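Cold Tap Flow and Water Use in Drindwood Hall
Term project report, Building Services 2

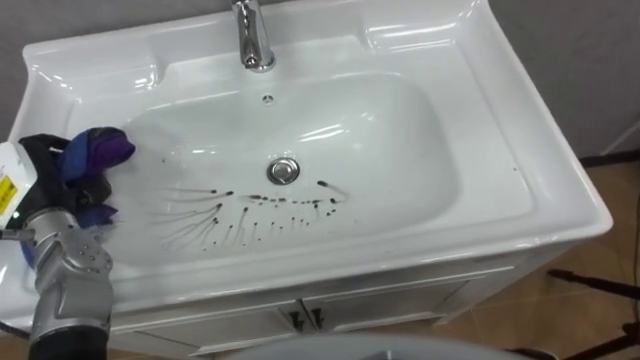 1. Background
Drindwood Hall was built in two stages, and the older wing still has its first set of pipes. Residents there have complained of weak flow in the morning. We wanted to know if the fault was in the pipes or in the tap fittings.

2. Method
We tested 13 bathrooms in the Fenby wing. Each cold tap was run fully open for 30 seconds into a marked bucket. Every test was done 3 times, at 7 a.m. and again at 2 p.m. Room 501 was used as the reference because its supply line had been replaced.

3. Results
Flow was lower at 7 a.m. in all rooms. The drop was largest on the top floor. Cleaning the aerators helped in the rooms with heavy scale but made little difference elsewhere. Room 501 changed least between the two times.

4. Discussion
The pattern points to the shared riser. The Vundora pressure gauge we borrowed stuck twice in October, so the pressure readings are left out. We did not test hot water.

5. Further work
Repeat the test in the Sasaki wing with a second gauge, and log flow overnight.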